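Stirix Collection Project: Frequently Asked Questions
Last updated April 27, 2020

What counts as one example?
One example is a single attempt at one task, from the start tone to the stop tone. Two tasks recorded back to back without a stop tone are rejected at import.

How many examples does each task need?
The target is 1000 accepted examples per task. The current set holds 3512 across all tasks.

Do failed attempts count?
Yes, if they are labeled as failed. A dropped object that is picked up again within the same attempt is labeled "recovered". Do not delete either kind.

How long should an attempt take?
Most tabletop tasks fit in some 4 minutes. Work at a steady pace. Long pauses are trimmed by the Amik import script, and an attempt with more than 3 trims goes to manual review.

Can I change the order of steps?
Only if the task card is marked "free order". Otherwise follow the card.

Who assigns the labels?
The operator enters a first label. Yolandi Jacobs or Nizar Abu Hammour checks it. Where the two labels differ, the second one stands.

How are objects placed before an attempt?
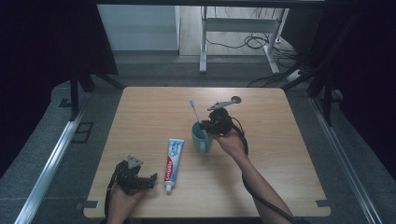
Start positions come from the task card and are changed between attempts, so that the model does not learn one fixed layout. Position and angle are both varied. For the bathroom set, a toothbrush standing in the mug and a toothpaste tube lying flat with its cap toward the front edge is a valid layout. Keep every object within reach of both grippers.

Can I use objects from home?
No. Use the numbered bins. Requests for new objects go to Thabiso Pretorius.

What if a gripper loses tracking?
Stop, label the attempt "sensor fault", and recalibrate before the next one. Do not try to finish the task.

Where are the files kept?
On the Dudodgate server, in one folder per task. Access is granted by Lungile Radebe.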